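4. Fitting the shelves (two-tier unit, yellow)

Do section 3 first. Legs and crossbars must be bolted up and standing square before any shelf goes on.

4.1 Lower shelf. Lay the panels in one at a time, left to right. Push the seams up tight. It sticks out a bit further than the top one, this is correct, don't try to knock it back.

4.2 Check all four corners sit down on the frame. Rocking? Slacken the crossbar bolts half a turn, press down, re-tighten.

4.3 Top shelf. Two people. Lift, don't drag, the navy paint on the legs marks easily. Thick edge to the front.

4.4 Bolts finger tight all round, then spanner. Not the other way about.

4.5 Peel off the film. Wipe over with a damp cloth, no scourers, no cream cleaner. The gloss will show every scratch.

NOTE: old Odlow brackets do not fit this unit. If yours came with them ring the Witonport counter and quote part 1305, they'll swap them.

5. Loading

5.1 Heavy things on the lower shelf. Tool boxes, tins, etc.

5.2 Top shelf for soft bags, padded cases and anything you want to hand. Set them down flat and well back from the front lip.

5.3 Straps and handles tucked in, not hanging over the egde.

CAUTION: do not climb on the lower shelf to reach the top one. It is not a step.

CAUTION: keep bags off the top until the bolts have been checked a second time, day after fitting is fine.

5.4 Moving the unit: empty both shelfs first. Lift by the legs, never by the top panel.

Spare feet and touch-up paint, see page at the back. Navy is 648, yellow is 2000. Say which when ordering. 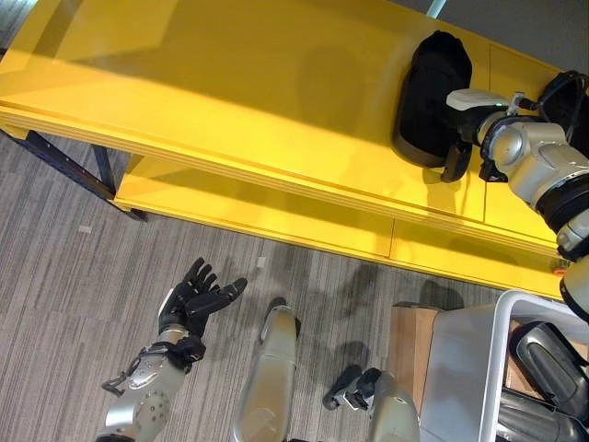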